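We use cookies to keep you signed in and to remember your settings. Accept all | Manage choices

OK so a thread about wooden blocks, because I have fallen all the way down this hole and I'm taking you with me.

Started when I cleared out my aunt's hall closet in December and found a tub of old painted cubes (no box, no lid, half a dried-out marker in the bottom). I was going to donate them. Reader, I did not donate them.

First thing I learned: plain cubes beat fancy shapes. I bought a Horkier arch set once and the arches went under the couch and stayed there. Cubes get used every single day at my place!

Second thing: cleaning. Damp cloth, tiny drop of dish soap, wipe, then straight onto a towel. Do NOT soak them. I soaked four and the paint went fuzzy at the corners and I'm still sad.

Tanko Babalola asked what I use for touch-ups. Nwosu craft paint, two thin coats, and I let it sit overnight. The lid on mine says 2162, which I think is the yellow? The label's half gone.

Painted cubes, red, yellow and green:

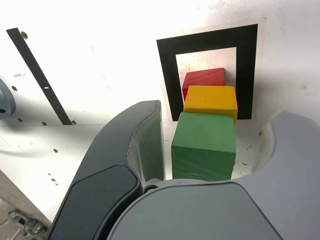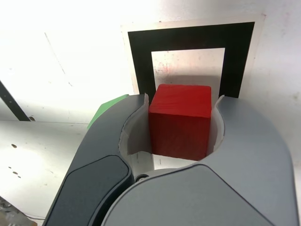
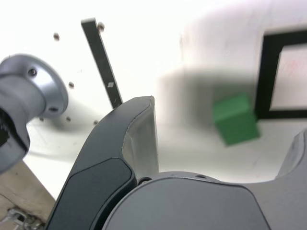 Now, paint versus stain, my favorite argument. I used to be a thick-paint person, the shinier the better, and I had a whole Grunesley palette picked out. Then I started liking it when the wood comes through. Look at the red cube, where you can still see a bit of grain under the color, and then the green one in the row with its streaky matte finish. That's the look I'm going for with my aunt's set, so I'm thinning everything down with water and wiping it back while it's wet. The blue ones are fighting me.

If anybody has a spare blue cube from one of the old Drirneck sets (2002 or so is the one I want, the corners are softer), message me. I'll trade you an arch. I have so many arches.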